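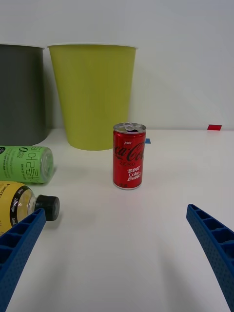
Según Helmut Haberkorn, el cuarto episodio de Skustotham se escribió al revés: primero la última escena, en el embarcadero, y después todo lo que lleva hasta ella. Los guionistas sabían que el correo iba a entregar la carta equivocada. Les faltaba saber por qué la llevaba encima.

«Teníamos el final desde enero y no teníamos nada más», cuenta. «Una carta, un hombre que la entrega y otro que la lee y entiende que lo han vendido. Con eso no llenas un episodio».

Haberkorn coordina el equipo de guion de la serie, un drama histórico sobre una red de contrabandistas que pasa mensajes entre dos ejércitos durante el asedio de Vulari. La primera temporada consta de 5 capítulos. El cuarto, «La casa Hawthorne», es el que más correspondencia ha generado entre los espectadores, sobre todo por el interrogatorio de la bodega.

Esa secuencia ocupa casi la mitad del metraje. El capitán Trekia retiene a la viuda Hawthorne en su propia casa y le pregunta una y otra vez por el mismo libro de cuentas. No la golpea ni levanta la voz. En la primera versión del guion sí lo hacía.

«Había una bofetada en la página doce», recuerda Haberkorn. «La quitamos porque el actor la leyó y dijo que su personaje no se mancharía las manos delante de los criados. Tenía razón. Luego tuvimos que rehacer el diálogo entero, porque sin la bofetada las frases sonaban blandas».

Del interrogatorio se rodaron dos versiones, una con música de fondo y otra en la que solo se oye el agua del pozo. La emitida es la segunda. Haberkorn prefería la primera y perdió la votación en la sala de montaje.

«La volví a ver hace poco y sigo pensando lo mismo», dice. «Con la viola funcionaba mejor. El silencio está bien los primeros minutos, después el espectador empieza a oír su propia nevera».

El libro de cuentas que busca Trekia tiene 946 entradas, y la cifra se menciona tres veces en el capítulo. Varios aficionados han intentado relacionarla con una fecha o con un código. Haberkorn dice que salió de la reunión de guion, que alguien propuso un número que no fuera redondo y que se quedó ese. En la segunda temporada, sin embargo, tendrá un uso.

«Ahora ya no podemos hacer como si no significara nada», explica. «Hemos leído las teorías. Una era bastante mejor que la nuestra y no la podemos usar, claro, pero nos obligó a pensar».

Sobre la fidelidad histórica es más prudente. Vulari no existió, aunque la serie toma prestados los uniformes, los barcos y el precio de la sal de varias guerras del siglo XVIII. El equipo trabajó con un archivo de alrededor de 40 cartas de la época, casi todas de comerciantes. De allí salió la forma de hablar de los contrabandistas, que se tratan de usted incluso cuando se amenazan.

«En las cartas nadie dice que tiene miedo», señala. «Dicen que el tiempo está malo y que convendría esperar. Eso lo copiamos tal cual. Cuando el barquero dice que va a cambiar el viento, está diciendo que se marcha».

El barquero, precisamente, iba a morir en el segundo capítulo. El personaje se mantuvo por una cuestión de calendario: la escena de su muerte dependía de una marea baja que no llegó a tiempo y la producción tenía que devolver la barca. Se reescribió el tercer episodio en una noche para que pudiera seguir vivo. En el cuarto es él quien lleva la carta.

Haberkorn reconoce que hay cabos sueltos. El hermano de la viuda aparece en el primer episodio y no se le vuelve a nombrar. También hay un error en los planos del faro - la luz gira en un sentido desde el mar y en el otro desde la costa - que se detectó con el capítulo ya entregado.

«Lo del faro me lo escriben todas las semanas», dice. «Lo del hermano, menos. Al hermano lo recuperamos, eso lo puedo contar. No diré en qué bando».

Los guiones de la segunda temporada están terminados salvo el último. Trekia seguirá en la serie, con menos escenas y un superior al que rendir cuentas. La casa Hawthorne, en cambio, desaparece como decorado principal y la acción se traslada al puerto.

«El puerto es más caro y hace más ruido», dice Haberkorn. «En la bodega podías tener a dos personas sentadas y ya estaba. Ahora cada vez que alguien quiere contar un secreto le pasa un carro por detrás».

El rodaje empieza cuando terminen las obras del muelle.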